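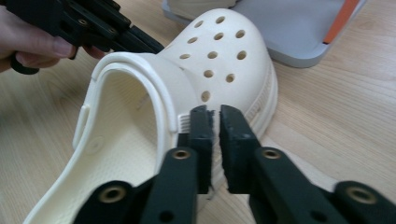
*White foam clog, heel strap back*

**Cleaning white foam clogs – what works?**

**lukier_694** – 5 February 2023
I've got a pair of off-white foam clogs I wear for kitchen shifts. Dish soap and a sponge handle the outside. The footbed is the problem, with all those little bumps. Gray dirt sits between them and the sponge goes right over it. I'd like to get them decent before March. Any ideas?

**surna**
Old toothbrush and baking soda paste. Leave it on for 200 seconds or so long as it takes to do the other shoe, then rinse. Do the vent holes with a cotton swab.

**thomasboots**
Washing machine, cold, no spin. I've done mine that way for 3 years.

**surna**
I wouldn't. Mine came out of the machine a size smaller.

**thomasboots**
Then it wasn't cold. Or you put them in the dryer after.

**surna**
No dryer. They did sit on the radiator overnight, so maybe that was it. Still doing them by hand.

**lamard**
Whatever you use, skip bleach. It turned my white pair yellow along the sole. Also swing the strap forward and clean around the pivots, a lot of grime collects there – same with the ridged parts on the side of the sole.

**lukier_694**
Tried the toothbrush tonight on one shoe. Took 2 rounds on the footbed but the bumps are a lot cleaner. Not risking the machine, sorry thomasboots.

**thomasboots**
Your call. Mine still fit.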